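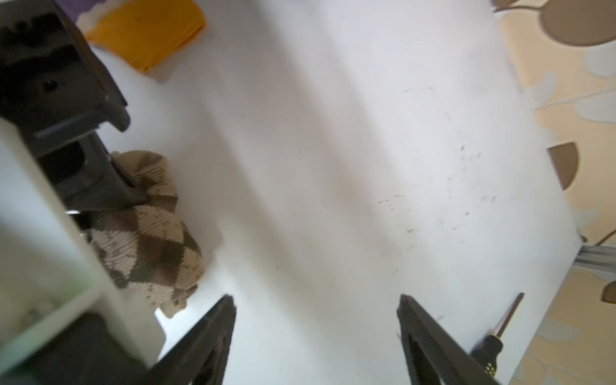 The Purple Sock

By the time Britta Hamann came to live in Trutmont she had been married to one man for most of her life and to his socks for nearly as long, and it was the socks she ended up bringing with her. The good coats went to his brother. The shirts went to the church. But socks are hard to give away, even clean ones, and so they rode down on the front seat of the moving van in a pillowcase with a knot in it, next to a driver who was too polite to ask.

Her new apartment was number 404, on the top floor of a building that had been put up in 1829 as a seed warehouse and still smelled a little of it when the heat came on. She had taken it for the wallpaper. Her daughter thought this was a poor way to choose a home and said so on the phone, at length, with remarks about the stairs. But Britta had walked in with the agent and there were those leaves, brown ones and pale ones as big as dinner plates, with the stems curling along between them and the little bunches of berries, and she had stood there with her hat still on and felt that somebody had left a garden out for her overnight.

She put the white table up against the leaves and there she did everything. She ate there, wrote her letters there, and took the toaster apart there one rainy morning and got it back together with only a single screw left over, which she kept in a saucer in case the toaster should ever ask for it.

The pillowcase sat in the closet until November. Then the wind found its way in around the windows and her feet were cold, and it came to her that she was a woman with cold feet who owned a whole sack of socks, and she laughed out loud and went and got them.

Oh, they were a mess. Karl had been a tidy man in every way but this one. He would wear a sock until its partner gave out and then marry the survivor to whatever was nearest, and he went to his job at the water company for years with one ankle in stripes and the other in plain gray, and when people pointed it out he thanked them. She tipped the whole lot out and began putting like with like, the thick ones to the back, the thin ones to the front, the ones past saving onto a chair for dust rags.

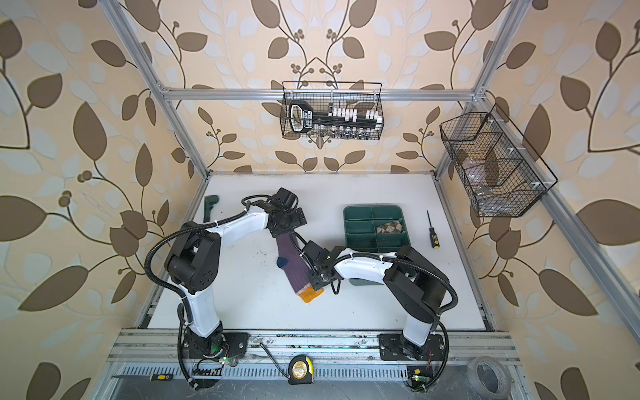
The argyles were easy. She knew them at once, the brown and the cream and that dark green that always put her in mind of pond water. Karl had bought them on a trip to Fevavby, where it had rained from the ferry landing to the ferry landing, and where they had gone into a shop mainly to drip. The woman behind the counter had let them stand by her stove for an hour and talked about her knees, and after that they could hardly leave without buying something. He wore those socks to weddings. He pulled up his trouser leg to show them to people he had only just met.

The purple one was another matter. She held it up by its cuff and turned it one way and then the other. She had washed that man's clothes for longer than some countries have had flags, and she had never in her life seen a purple sock.

She looked for the other one, naturally. She went through the pile again, and then through the dust rags, and then she shook out the pillowcase over the table, and a button fell out, and a bus ticket, and that was all. So she laid the purple sock down by itself and made a cup of coffee and sat across from it as if it had come about a job.

It is surprising how far a mind can travel in the time it takes to drink a cup of coffee. First she thought it must have belonged to one of the grandchildren, but it was too long in the foot. Then she thought of the hospital, and the bag of things they had handed her at the desk, and she did not want to think about that, so she got up and straightened the argyles. Then, and she was ashamed of it even while it was happening, she thought of Mrs. Lindgren from the choir, who was just the sort of person to wear purple. 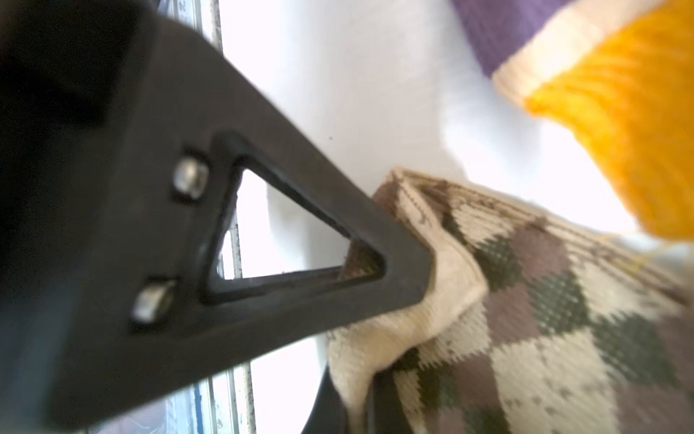 Mr. Valdovinos

She took it downstairs in the end. Mr. Valdovinos had the repair shop on the ground floor, where he fixed lamps and bicycles and, if he liked you, zippers, and he had told her on her first day that he would look at anything once. His dog, Busto, was asleep on the mat and had to be stepped over. Britta stepped over him and put the sock on the counter.

"It isn't broken," said Mr. Valdovinos.

"No," she said. "I want to know what you think of it."

He wiped his hands and put on his glasses, and she was grateful to him for doing both. He felt the heel between his finger and thumb. He put his whole arm down inside it, nearly to the elbow, and brought it out again and looked at the inside, where the ends of the yarn were, and then he smiled.

"Somebody was learning," he said. "My wife's first ones looked like this. See how tight she starts, because she's afraid of it, and then here she gets going and forgets to be afraid, and then at the toe she's tired."

"She," said Britta.

"Or he," said Mr. Valdovinos. "I'm a bicycle man. I couldn't say."

She went back up all those stairs with the sock in her apron pocket, and she had to stop at the third landing, and it was there, with one hand on the rail, that she remembered the winter Karl was home with his back. He had been home for 11 weeks. She had been working then, and every evening when she came in he had been sitting in the green chair with a cushion across his lap and the most innocent expression, and when she asked him what he had done all day he said, oh, the radio. And there had been a library book about it, too. She had found it under the bath towels with a fine owing on it, and he had told her it must be the neighbor's.

He had never got to the second one. His back had healed up and he had gone back to the water company, and that was Karl all over, he had dug her garden pond in just the same way, with 200 bricks ordered for the edge and the last of them still under a tarp when the house was sold.

She let herself in. She moved the coffee cup, and she moved the tools she had been meaning to put away since the toaster, and she put the sock down on the white table and smoothed it out flat with the side of her hand.

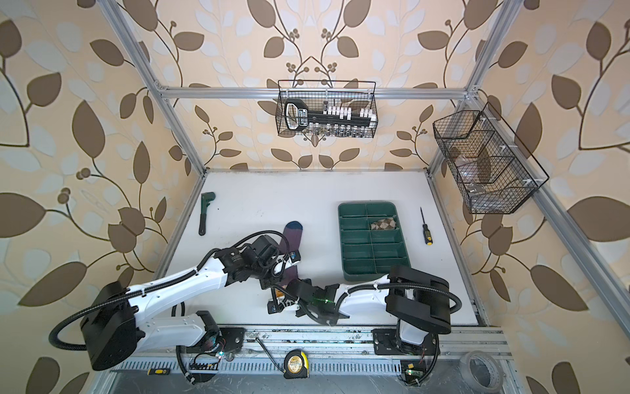 The purple sock on the table, with the wrench lying near it.

It fit her, as it happened. It was a bit roomy at the heel, and the toe went off slightly to the left, but it was warm, and when she had it on she put one of the Fevavby argyles on the other foot and walked up and down in front of the leaves to see how it felt.

Then she called her daughter and asked if she still had those needles, the short ones, and whether it was very difficult to turn a heel.

"Mother," said her daughter, "is this about the stairs?"

"No, dear," said Britta. "I'm only finishing something for your father." And she put her feet up on the other chair, on top of the dust rags, and waited while her daughter went to look.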